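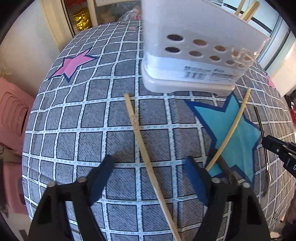

*Chopsticks, holder and spoon on the starred bedspread, with the hand-held gripper open.*

I've been meaning to write up the cutlery experiment since January. It has a result now, or enough of one to be worth putting down, and a few of the choices I made need recording before I forget them.

The question was a small one. If you have a fixed budget of demonstrations for teaching a robot arm to put chopsticks into an upright holder, do you record them all in one place, or do you split them between lots of places and accept that each place only gets a few? Most people I've talked to say to split them. I thought so too, but I had never tested it on a task with thin objects, and thin objects are where my earlier models fell over.

## The two sets

I recorded 100 demonstrations for each set. Set A was done entirely on my own kitchen table with the same holder and the same light. Set B was spread over 10 surfaces in different rooms: tables, a desk, a sofa seat, a folded towel on the floor, and a couple of beds. The bedspread at the top of this post is one of them.

Everything was recorded with the hand-held gripper. You hold it, you do the task, and the camera on it sees the jaws and whatever is between them. No robot arm needs to be present, so you can do a bed in the morning and a hallway shelf after lunch. The arm only comes into it at the end, when there is a model to run.

Both sets had the same objects in them as far as I could manage it: wooden chopsticks, a metal spoon and a holder. The spoon is a distractor. It stays where it is and the demonstration counts as good only if it is left alone. I put it in after an earlier model, trained with nothing but chopsticks, treated any long thin thing as a target.

A demonstration is one pair. You pick up a stick, lift it, tilt it upright, lower it into the holder and let go, then do the other. If I dropped one I threw the whole recording away and started again. I'm less sure now that this was right, and I'll come back to it.

## Why beds

A bed is an awkward place to do this. The cover gives when you press on it, so the height of the stick changes as the jaws arrive. It is rarely flat. On a curved bit of bedding a chopstick can rest on the high part with its ends in the air, or it can rock when you touch one end. Patterned covers add lines and shapes that have nothing to do with the job. A grid of white lines on grey is about as unhelpful a background as you could pick when the thing you want to find is a thin straight line.

I also wanted surfaces where the holder would not stand as firmly as it does on a table. On soft fabric you need to come down fairly straight and let go without dragging.

## The gripper pads

A short note on hardware. The jaws have dark blue foam pads on their inner faces. I had tried them with harder pads first, and a round stick would roll out as the jaws closed. Foam lets the stick sink in a little and stay put. It also hides small errors in where you grip, which makes the demonstrations look tidier than the person doing them deserves.

Foam wears. I changed the pads once between the sets, and I should have changed them at the same point in each. The Set A pads were older by the end. I doubt it matters to the result, but it is a difference between the sets that I didn't intend.

## Training

I trained one model on each set, with the same settings and for the same length of time. The training code is my fork of Kereama, which is a small thing I keep for my own use, and the only change for this experiment was to the cropping. The default crop took off the lower part of the picture, jaws included. For most tasks that does no harm. For chopsticks the model needs to see where the pads are in relation to the stick, so I put the lower part back.

I chose the settings on older data and left them alone afterwards. It was tempting to keep adjusting when Set B's training error came out worse than Set A's, as it did from the start and right to the end. If I had only looked at that curve I would have said Set A had won.

## Testing

The tests were done on the arm at Stadholm, where I have a bench one evening a week. I ran 23 trials for each model. I would have liked more, but that was what fitted into the bench time, and I wanted the two models tested under the same conditions more than I wanted a larger number for one of them.

None of the test surfaces appeared in either training set. I used a bare bench top, a striped tea towel, and a duvet folded over a box so that it made a rounded top. The starting positions were written on a card beforehand and I used the same card for both models, swapping between them trial by trial so that any drift in the light or the arm would hit both.

A trial passed if both chopsticks ended up standing in the holder, the holder was still upright and the spoon had not been picked up. No half marks.

Set A's model passed six of 23. Set B's passed 15.

That gap is larger than I expected. The Set A model did most of its passing on the bench top, the surface nearest to my kitchen table. On the duvet it passed nothing at all. Set B's model had its worst time on the duvet too, but it did get through some of those trials.

## How they failed

The totals are less use to me than the notes I made on each failure, so here are the main kinds.

- **Wrong height.** The jaws closed above the stick and came up with nothing. This was the most common failure for Set A, nearly all of it on the soft surfaces. It had only ever seen sticks lying at table height.
- **Pattern mistaken for a stick.** The arm went for a stripe on the tea towel. Set A did this repeatedly. Set B did it once, then backed off and went to the real stick, and went on to pass the trial.
- **Missed the holder.** The stick was picked up properly and then lowered just outside the rim. Both models did this, Set B a bit more often, mostly as a result of getting that far more often.
- **Knocked the holder over.** Set B only, on the duvet. It placed the first stick, caught it with the second, and the lot went.
- **Picked up the spoon.** Set A, once.

The one I keep thinking about is the missed holder. The camera is on the gripper, so once a stick is held upright it blocks part of the view, and the rim of the holder can disappear behind the jaws in the last bit of the movement. When I do it by hand I can simply look round the side. The model can't, and my demonstrations probably contain movements that depend on things I could see and it couldn't. Someone doing the recording while watching only the camera's view might produce better data. It would be slower and quite unpleasant.

## What I'd change

First, the thrown-away recordings. By keeping only clean runs I taught the models what a good attempt looks like and gave them nothing on what to do after a poor one. Once a stick slipped and landed somewhere odd, both models tended to hover. Next time I'll keep the recordings where I drop a stick, pick it up again and finish, and label them so they can be taken out if they turn out to hurt.

Second, the split. Ten surfaces with ten demonstrations each was chosen to make the sums easy. I don't know whether five surfaces would have done nearly as well, and finding the right spot between the two would save a lot of carrying things about. Setting up on a new surface takes longer than recording on it.

Third, the holder. I used an ordinary utensil holder throughout and treated it as a fixed part of the task. A model that has only seen the one kind may have learned the look of it and little else. I've got a different shape waiting, without holes, and I want to see what the present Set B model does with it before I record anything new.

Fourth, labels and packaging. Barcode stickers and bits of clear wrapping are fine for training and I'd leave them in. Real kitchens have them. But I didn't note which recordings had them and which didn't, so I can't say anything about whether they help.

## Caveats

All of this is one person's demonstrations, one arm, one pair of models and a fairly small number of trials. I trained each model once. A second training run from a different starting point could move either score by a few, and until I've done that I wouldn't lean on the exact figures. I'd be surprised if the order changed.

It also says nothing about tasks with bigger, easier objects. The same comparison with mugs, which I did in a rough way last year under the name Wedidby, showed hardly any difference between one table and several. A mug can be grabbed a centimetre too high and still come up. A chopstick can't.

The recordings are on the Villura drive in two folders, with the trial card scanned in next to them. The failure notes are still in my handwriting and will get typed up after the repeat training run, which is going now and should be finished by the time I next have the bench.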